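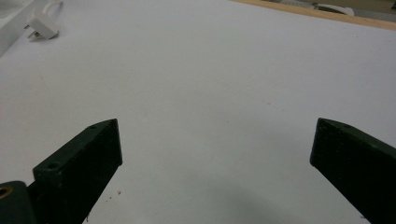
View from the hand-held gripper, jaws wide open over the white work surface.

Stitstead tabletop set, README

Hi! I'm Mitra Ghorbani and I put this set together with Brisa Cuevas at Duvham. It's a pile of short recordings of a person using a hand-held gripper to pick things up off a table and put them down somewhere else, and we use it to train a small policy that does the same. If you've only got a minute, read the part on known problems and skip the rest.

What's in it

Every episode is one pick and one place. You get the video from the camera on the gripper, the jaw opening over time, the estimated path of the hand, and a one-line note typed by whoever was holding the tool. The notes are in plain English and we haven't tidied them up, so expect "white thing to the left" next to "move clip near edge, slowly this time." I like them that way, but if your language model is fussy you'll want to do a cleaning pass first.

There are 28 object types, mostly small household and workshop bits. A lot of them are white or pale gray, and so is the surface. We did that on purpose! Our first model (trained on the Mercado recordings, if you remember those) was great with bright objects and hopeless the moment something matched the table. I wanted a set where the edges and soft shadows have to do most of the work.

How we recorded

Brisa and I did all of it ourselves, in 2 rounds, one in August and a shorter one later in the fall. The routine goes like this: start the recording with the jaws open, hold still for a moment, move in, close, lift, carry, let go, back off, stop. That still moment at the start matters for us because the path estimate gets wobbly without it. Please don't trim it off unless you've already got your poses sorted out.

We swapped places whenever one of us got tired. I'm slower and come in low, Brisa comes in from higher up and is much quicker, and you can absolutely tell us apart in the data (the operator field says which of us it was, so you can split on that).

Folders

episodes: the recordings, one folder each
notes: the typed lines, matched by episode name
calib: camera and jaw calibration, one file per round
splits: train, validation and test lists

Use the calibration file from the right round. I mixed them up once and spent nearly 3 hours blaming the loader, which is Fusteck and was completely innocent.

Known problems

The table isn't spotless. You'll find specks, faint marks and crumbs in some episodes, and we left them in. Gripper shadows fall across the surface and change with the light, so anything that treats a dark patch as an object is going to have a bad time.

The path drifts when the camera sees mostly blank surface. We flagged 6 episodes where it's bad enough that I wouldn't train on them. They're still in the download with drift set to true.

Failed grasps are included and marked as failed. Brisa wants them kept in for training, I'd leave them out, and the default train list follows Brisa.

Using it

Free for research and teaching. Please don't use it to make claims about safety around people, there's nothing in it that would support that. If you re-label anything, send us the file and we'll fold it into the next version with your name on it.

Last updated December 2023. Still to do: the second round needs its jaw readings smoothed, and I owe everyone a better loader example.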